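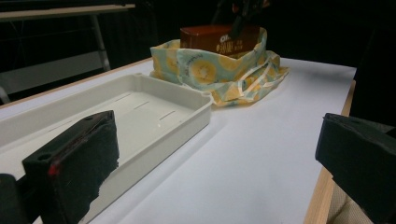
White plastic tray, slots molded in the bottom.

Andlow Owner Support
Ticket 605
Model: Musska camper trailer
Subject: Water pump runs by itself at night
Opened by: Vitória Moreira
Assigned to: Gayan Kanagaratnam
Status: Closed

Vitória Moreira, 7:40 am
We have a Musska we bought used in April from a couple in Partington. The water pump is the Lomevov one that came with the trailer. With every tap closed it kicks on for a second or so, goes quiet, and then does it again a while later. During the day I don't notice much. At night it wakes both of us up. I've been switching it off at the panel before bed, but then there's no water if the kids get up.

The tank was full when it started. There is no water on the floor that I can find. The previous owner said it never did this for him.

Gayan Kanagaratnam, 9:15 am
Hi Vitória, thanks for writing in. A pump that runs briefly with the taps closed is topping up pressure it has lost. Either water is getting out somewhere on the outlet side, or it is slipping back through the pump into the tank. Please try the following and tell me what you get:

1. Turn the pump on and let it build pressure until it stops.
2. Close the shutoff on the outlet side of the pump. It has a blue handle and sits behind the kitchen access panel.
3. Leave the pump on and wait an hour.

If it still cycles with the shutoff closed, the check valve in the pump is the likely cause. If it stays quiet, look downstream.

Also, how long is the gap between cycles? Use a clock if you can.

Vitória Moreira, 12:05 pm
Gap is 64 seconds, timed it a few times and it was the same within a second or two. I can't find a blue handle. There's a panel behind the kitchen but it only has the gas line and some wiring.

Gayan Kanagaratnam, 12:50 pm
Sorry, my mistake. On the earlier trailers the pump is on the driver's side under the front storage box, behind a cover with four screws. The shutoff on those has a red handle. Can you check the compliance plate on the drawbar and let me know if there is a letter after the build number?

Vitória Moreira, 1:30 pm
No letter. Found the cover. One screw was missing and another was rounded off so it took some work. Red handle is there. Starting the hour now.

Vitória Moreira, 2:45 pm
Closed the red valve, pump on. It ran once when I switched it on and has not run since. So it's downstream?

Gayan Kanagaratnam, 3:10 pm
Yes. The pump and its check valve are holding. Downstream you have the kitchen tap, the outside shower and the drain fitting under the rear corner. Open the red valve again and check them in this order:

Drain fitting: feel the end with a dry paper towel.
Outside shower: take the hose off the quick connector and wipe the connector dry. See if it beads.
Kitchen tap: dry the sink and leave it.
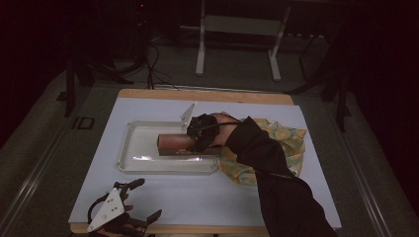 If the kitchen tap is the problem you will normally see a drip at the spout. A slow leak at the outside shower is easier to miss since the box drains to the ground under the trailer.

Vitória Moreira, 5:20 pm
Drain is dry. Sink is dry. The shower connector beads up right after I wipe it. The little rubber ring inside has a split in it. There's a wet patch on the gravel under the box too, which I had put down to the awning.

Gayan Kanagaratnam, 5:35 pm
That will be it. The ring is in the shower connector seal kit. I've asked Aroha Tautahi in parts to send one. Until it arrives, push the blanking plug into the connector if you have it. It should be clipped inside the lid of the shower box.

Aroha Tautahi, parts
Seal kit sent to the address on the ticket. I put in 2 kits because the ring is easy to nick when you push it in. Also added cover screws for the pump cover. Use a little silicone grease on the ring. Do not use petroleum jelly on it.

Vitória Moreira, 8:10 am
Kit came. Fitted the first ring, no trouble. Pump on at 9 last night and left on. Didn't hear it. This morning it ran when I filled the kettle and stopped when I closed the tap. The plug was not in the lid, by the way.

Gayan Kanagaratnam, 8:30 am
Good to hear. I'll have a plug mailed out. I've also asked Angus Ellery to fix the help page, which only shows the later pump location with the blue handle. Closing this one. Reply here if the cycling comes back and the ticket will reopen.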